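Teaching by example: the laundry programme at Mivgate

When Kayode Akinola joined Mivgate, the company's laundry work consisted of a single dryer and a shared spreadsheet. He now leads the group that gathers demonstrations for Ostalus, the learning system intended to load and unload machines in shared laundry rooms. The collection stands at 981 accepted recordings, and a further 688 are awaiting review.

Each recording is made by an operator who guides the robot's two arms through one complete task. "We ask people to work at an even pace and to finish what they begin," Mr Akinola said. "If a sleeve catches on the rim, we would like to see how the operator frees it. Those recordings are often the most useful ones we have."

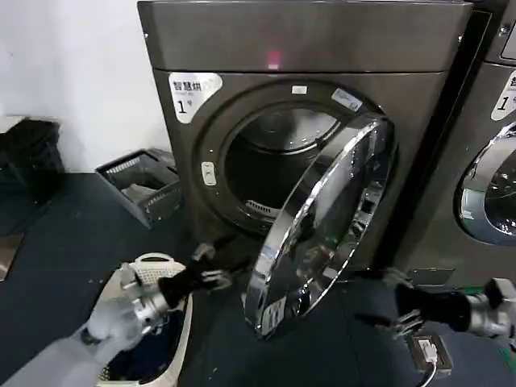

The door has required more attention than the clothing. Dardo Palma, who trains the operators, explained that early recordings showed almost everyone opening it in the same manner, and the system learned little else. Operators are now given a different starting position for the arms at the beginning of every session. "It was slower, and there were complaints," Mr Palma said. "By September the difference in the results was plain."

Dark garments remain a difficulty. Mr Palma noted that navy and black items are hard to tell apart once they lie together, and that reviewers disagree over them more than over any other load. Eighteen operators are currently trained, and each recording is checked by two reviewers before it is accepted.

Asked when the collection would be complete, Mr Akinola declined to name a month. The agreement with Dirberg, which will test the system in its own buildings, calls for over 800 further recordings, including some made with bedding. Work on the bedding has not yet begun.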